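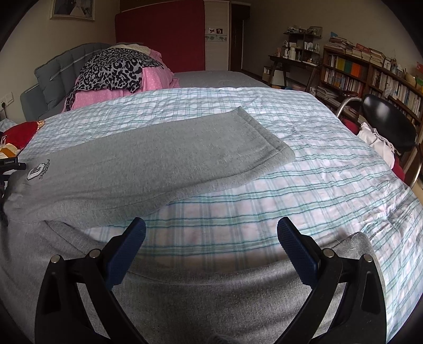 Light grey sweatshirt, on the bed, mid-fold

Forum > Clothing Care and Fabric > Fleece that stays soft – what are you all doing?

tallgrass_wael
Posted Wednesday, 7:12 am

OK, I have become a person with opinions about fleece and I need somewhere to put them! The grey one up top is my favorite thing I own. I wear it walking the dog, I wear it to the hardware store, I wore it to my niece's recital under a blazer (don't tell my sister).

I used to wreck these in one season. The inside went from cloud to carpet and I figured that was just how it goes. Then last September I changed three things at once, so don't ask me which one did it:

Cold wash, inside out, zippers and jeans in a different load
Half the detergent
No fabric softener, ever

Line dry if there's a breeze, otherwise low heat and pull it while it's still a tiny bit damp. It's still soft. I'm thrilled. What's everybody else doing?

Wael Ramadan
proud owner of too many sweatshirts

bobbin_and_thread
Posted 7:40 am

Welcome to the club! The softener thing is the big one. It coats the fibers and they clump together. I switched to a splash of white vinegar in the rinse and my husband's old college sweatshirts perked right up.

I like the plaid sheet, by the way. Where's it from?

tallgrass_wael
Posted 7:58 am

Walley, the outlet by the Agbayani exit. They had a whole bin of them. Washes great, wrinkles like crazy.

dryerdan58
Posted 8:21 am

Gonna push back on the line drying. Every fleece I've ever hung up dried stiff as a board. Tumble dry is what fluffs it. The fibers need to move around! I do medium heat, full cycle, and mine are fine.

tbugti
Posted 8:49 am

Medium heat full cycle on a cotton/poly blend is how you get pills. The poly side hates it. I worked at a hotel laundry for 4 years and we had one guest robe we used as a test piece. By the end of a summer on medium it felt like the back of a rug.

Dan, what's the blend on yours? If it's all cotton then you and I don't have an argument, you'll just lose some length.

Talha

dryerdan58
Posted 9:05 am

Tag's long gone. They have gotten shorter now that you mention it. I thought that was me.

bobbin_and_thread
Posted 9:11 am

Ha! Low heat with two wool dryer balls, Dan. You still get your fluff.

mossyporch
Posted 10:30 am

Can we talk about vinegar for a second? I did it every single load for a couple of years and the rubber door seal on my washer went gummy. The repair guy blamed the vinegar. I can't prove it, but I quit, and now I just run an extra rinse. The clothes feel the same to me.

bobbin_and_thread
Posted 10:44 am

Hm, mine's a top loader so I never had that problem. Fair warning for the front loader people though.

tbugti
Posted 10:52 am

Extra rinse is underrated. Most "my fleece is crunchy" posts on here are leftover soap. Try this: wash one with no detergent at all in warm water and look through the door halfway in. If you see suds, there's your answer.

tallgrass_wael
Posted 12:15 pm

Doing this tonight. I'm way too excited about it.

Side question – hang or fold? I fold everything. I have a dresser drawer that fits them perfectly if I bring the sleeves in flat and go in thirds.

ilen_creek
Posted 12:33 pm

Fold!! Hangers give you those little shoulder horns and they never fully come out. I roll mine for travel but at home it's flat folds, stacked on edge so I can see all of them.

dryerdan58
Posted 12:50 pm

I hang mine on a hook by the hood. Been doing it forever.

ilen_creek
Posted 12:54 pm

Dan, I say this with love, please stop washing and storing clothes.

mossyporch
Posted 1:20 pm

Anybody tried the Vuridora fabric comb? Mine has pills under both arms and I'm scared of the electric shavers after I put a hole in a cardigan.

tbugti
Posted 1:46 pm

Have one, like it. Lay the sleeve on something hard, pull it snug with your free hand, short strokes in one direction. Stay off the ribbing and go very gently near any printing.

tallgrass_wael
Posted 9:38 pm

Update: SUDS. So many suds. And I was already using half! Going down to a tablespoon and running it again tomorrow.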